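Home Food Facts Kitchens Ask a Cook Glossary

How a Restaurant Kitchen Gets Your Dinner Ready

A restaurant has two main parts. The part where people sit and eat is called the dining room, or the front of house. The part where food is made is called the kitchen, or the back of house. Most customers only see the first part.

Multano is a small restaurant in Ornport. Its head cook is Despina Pop. The kitchen there is used as the model for this page, but most restaurant kitchens follow the same plan.

Stations

A restaurant kitchen is divided into work areas called stations. Each station makes one kind of food. Multano has 5 stations: cold food, grill, stove, oven and dessert. A cook stays at one station for the whole evening. The knives, pans and ingredients for that station are kept within arm's reach, so the cook does not have to walk across the room during a busy hour.

Prep

Work starts long before the doors open. Cooks wash lettuce, peel onions, cut meat and boil stock. This early work is called prep, which is short for preparation. Some cooks use a French name for it, mise en place (say "meez ahn plahs"). It means "put in place."

Foods that take a long time are started first. A bean stew can need several hours. A green salad is put together after someone orders it, but its leaves are washed and dried during prep.
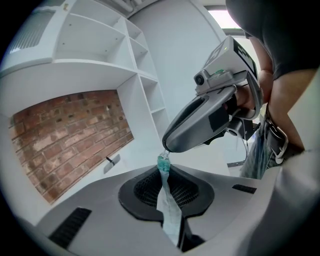
A hand tool, held by the handle.

The ticket

When you order, the server writes down your choices or types them into a small computer. The kitchen receives a list called a ticket. The ticket shows the table number, the dishes and any special requests, such as "no nuts."

One person reads the ticket aloud. This person is called the expediter. The cooks answer so that the expediter knows they heard. At Multano the answer is "heard." At Tatham, a larger restaurant on the same street, the cooks repeat the name of the dish.

Timing

People at one table usually want to eat together, but different dishes take different amounts of time. Suppose one person orders roast chicken and another orders grilled fish. If the chicken needs longer, the cook at the oven begins first. The grill cook waits, then starts the fish. Both plates should reach the counter at the same moment.

That counter is called the pass. The expediter checks each plate there – the right food, the right side dish, a clean rim – and a server carries it out.

Courses

A meal served in parts is a meal in courses. The first course is often soup or salad. The main course follows, and dessert is last. The kitchen does not cook all of them at once. The server watches the table and tells the expediter when the first plates are nearly empty. Starting the next course is called "firing" it.

Words to know

Cover: one customer served. On a busy night in November, Multano served 229 covers.

Walk-in: a refrigerator large enough to step inside.

Eighty-six: to run out of a dish. If the soup is finished, the soup is "eighty-sixed," and the servers stop offering it.

Family meal: the food the staff eat together before opening. At Multano it is served at 4:30 in the afternoon.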